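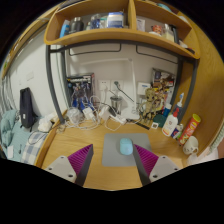 The desk that ate my spare room

I have a confession about desks, and it starts with a shelf. When I moved my work into the spare room last November I told everyone I was going to keep a clear surface, all pale wood and good intentions. Then I put a curved wooden shelf over the top of it, and a shelf with compartments is basically an invitation, isn't it? The bottles went up first, then a canister, then an orange cup, and after that I stopped noticing what I was putting there.

The desk and shelf came as one piece from Tudstead (£119 in the sale, and I carried it up the stairs myself, thank you very much). The dark grey posts curve down from the shelf to the desktop and I loved them on sight. My friend Kwesi Asamoah thinks it looks like a bus shelter. He's not wrong, but he works at his ironing board, so I'm not taking notes.

What I would defend to anyone is the middle. Grey mouse pad, little light blue mouse, and that patch stays mine whatever goes on round the edges. The white lamp helps no end – its long arm reaches in under the shelf, so the light comes down where I need it and I'm not squinting at invoices at 11 at night.

The back is another story. Cables! White ones, all of them, in one great tangle with the charger blocks and the power strip, and every time I want to unplug something I have to follow it along with a finger like a child doing a maze. I bought a cable box from Pulholm and it's still in the hall.

And then there are the toys. I've got a blue action figure, and a tan tree creature who looks a lot like Groot and lives over by the stack of colourful boxes against the wall. I did try moving him to the windowsill in the spring. He was back within the hour, and I got more done that afternoon than I had all week.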